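Fuvik Two-Arm Kit, Shared Workshop Edition

A pair of small tabletop arms you assemble yourself, with a simulated kitchen to practice in first. Built and tested at the Warkum workshop.

In the box: 2 arms, 11 servos, 5 m of cable, printed grippers — black only.
Assembly: hand tools, no soldering.
Software: Uvis, with the sink and counter layout loaded. 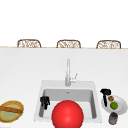
Run 100 practice picks in Uvis before you power the servos. Spare gripper fingers are sold separately. Next batch ships in December.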